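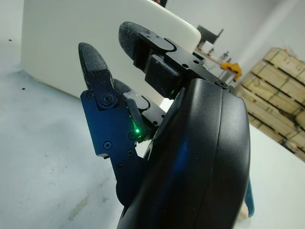
Según Valentina Lucero, el reglamento de la categoría de tareas domésticas valora la regularidad por encima de la velocidad, y el equipo haría bien en no recortar más los tiempos de cierre de los dedos. La observación fue recogida al inicio de la sesión y queda incorporada a este diario.

Lunes, turno de tarde. Se reanudó el trabajo del proyecto Clidow con la revisión de las manos. Se repasó el apriete de los tornillos de las placas y se comprobó el estado de las yemas. El grupo de mecánica propone conservar las actuales hasta la ronda clasificatoria de junio y solicitar a Stoltivura un juego de repuesto. La petición quedó redactada, pendiente de firma.

El módulo de control Eron se actualizó antes de las pruebas. El registro de la versión anterior ocupaba 416 líneas de avisos, en su mayor parte repetidos. Se acordó archivarlo sin depurar, dado que la memoria final exige adjuntar los registros completos.

A continuación se pasó al ejercicio de la tostadora, con dos rebanadas en la ranura y la bandeja azul a la derecha del aparato. El ejercicio exige aproximar ambas manos sin desplazar la tostadora, accionar la palanca lateral y trasladar el pan a la bandeja. Se fijó un límite de 40 segundos por intento y una serie de cinco intentos, con tres válidos como mínimo para dar la serie por superada. El grupo de programación pidió que se anotara por separado la fase de aproximación, por ser la que más discrepancias presenta con la simulación de Softić. 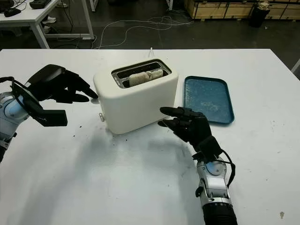 Asuntos pendientes

Queda por decidir la postura inicial de la mano derecha. Una parte del equipo defiende partir con la palma inclinada; otra prefiere mantenerla paralela a la mesa. Ambas opciones se someterán a ensayo en la próxima sesión, con la misma disposición de objetos.

Se recuerda a los integrantes que las migas deben retirarse de la mesa entre una serie y otra, y que toda modificación de los parámetros de Eron ha de constar por escrito con las iniciales de quien la realice. El borrador del capítulo de manipulación se entregará a Valentina Lucero el lunes, antes de las pruebas.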